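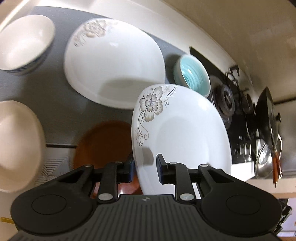
Robotics Workshop, Unit 4: Collecting Demonstrations with a Hand-Held Gripper
Handout for lab groups
November 17, 2021

Reading before lab: the Tanari setup sheet and section 2 of the Hollum course notes.

1. Task

Each group records one kitchen task from start to finish. The default task is dish handling: pick up a plate, lift it clear of its neighbors, and set it down in a new spot. Groups that want a different task need approval before recording.

2. What counts as a demonstration

One demonstration is one pick and one place. Start with the fingers open and away from the dishes. Stop once the fingers have opened again and the tool has backed off. If the dish slips, keep recording to the end and mark the take as a slip in the log. Slips are kept in a separate folder and are used in Unit 6.

Each group hands in 100 demonstrations. Of these, 20 are set aside for testing and must not be used in training.

3. Grasping plates

A plate standing on its edge is easier to grasp than one lying flat. Bring one pad to each face and close slowly. Glazed surfaces are smooth, so hold the plate well inside the rim. A raised rim keeps the pads from sitting flat.

Bowls are harder. Take them by the wall, with one finger inside and one outside. Oval dishes should be gripped across the short side.

4. Arranging the counter

Move the dishes between takes. Change the angle and the order, and let some pieces overlap. A policy trained on one tidy layout will usually fail on another. Keep pots and bowls in view even when they play no part in the task. All burners stay off during recording.

5. Known problems

Last year's Zultlow data set had 929 takes, and 111 of them were thrown out. Most had the hand moving too fast or the fingers starting half closed. Check your first few takes before you record the rest.

6. To hand in

The recordings, the log, and one page on which dishes gave trouble and how you changed your grip. Logs go in the Voß folder on the course drive.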